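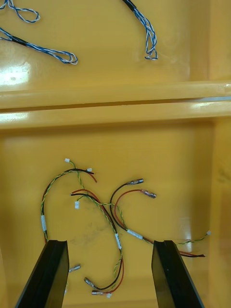
3.2 Storage of short wires and harnesses between stations

The parts studied in this section are short, light and flexible. At the Bidby workshop they are made in small batches, put into bins after crimping and labeling, and carried to the next station, where an assembler takes them out one at a time. The bins are molded plastic trays made by Plokon. They have no lid and no inserts, and the only fixed feature inside is a raised divider. The workshop uses them for nearly everything that is too small for the hanging racks.

Two families of parts pass through these bins. The first is twisted pair, cut to length, in some cases with a short black sleeve. The second is a small harness that joins insulated single wires with a thinner twisted pair and carries labels, white plastic connectors and metal crimp terminals. The two families are used at the same station, so they travel in the same bin, with the divider between them. Figure 3 shows a bin filled in this way. Blue-and-white twisted wires are in the smaller compartment and three harnesses are in the larger one.

The two sides of the bin present different problems. A twisted pair keeps some of the curl it had on the spool. When it is laid down without being straightened, it tends to settle as a loop or a hook, as with the elongated loop in the smaller compartment of Figure 3, where the wire bends back on itself. A loop of this kind is easy to lift if it lies alone. It becomes a problem when a second wire has passed through it, and the assembler often finds this out only after lifting. The parts with a sleeve were easier to handle in our sessions. The sleeve is stiffer than the pair and gives the fingers a place to hold that does not roll.

The harnesses tangle in another way. The wires themselves slide over each other fairly well, but the ends do not. A connector housing is wider than the wire behind it, and once it has dropped between two wires of a neighboring harness it acts as a stop. Crimp terminals catch on labels. The labels in turn fold around nearby wires, and the adhesive edge can hold on if the label was applied in a hurry. In Figure 3 the three harnesses lie together near the center of the compartment, and the red, black and green-and-yellow wires of one are not easy to tell apart from those of the next. All of the harnesses of one type have the same colors, so color is of little help in deciding which wire belongs to which part. Assemblers told us they look for a terminal first and follow its wire back — a habit we also saw at the Hesisau site, where the bins are deeper and have no divider.

We recorded 1,651 removals from the bins in March. A removal was counted as clean if the part came out in one movement with nothing attached to it, and as tangled if a second part was lifted, dragged or had to be held back with the other hand. Removals in which the assembler shook the bin beforehand were kept in the data but marked. Wires and harnesses were scored separately.

For the harnesses, 51 percent of removals were tangled. For the twisted wires the share was 29 percent, and most of these were loops that came apart with a light shake. The difference was largest just after a bin had been filled and grew smaller as it emptied. The last harness in a compartment was clean by definition, and we left these out of the shares given above. Damage was rare. Where it occurred, it was a bent terminal or a torn label, and we saw no case of a wire pulled out of its crimp.

The way a bin was filled mattered more than how full it was. Some assemblers put harnesses in one by one with the connectors facing the same end. Others carried a handful over and let it drop. Handfuls gave more tangled removals even in bins that held only a few parts. This agrees with the account of Rautiainen, who looked at cords and cables in household drawers and found that the first placement decided most of what came later, although the cords in that work were much longer and heavier than ours.

Carrying the bin also had an effect, but we can say less about it. The floor of the bin is smooth and glossy, and parts slide on it when the bin is tilted. A bin carried level kept its arrangement. A bin held against the hip did not, and its parts gathered along one wall. We did not control how the bins were carried, and the two effects can't be fully separated in our data.

The divider did what the workshop wants from it. Twisted wires seldom crossed into the harness compartment, and when one did it was usually a long piece that had been laid over the ridge when the bin was filled. Assemblers noticed these at once and moved them back. Section 3.3 describes the changes to the filling step that were tried afterward.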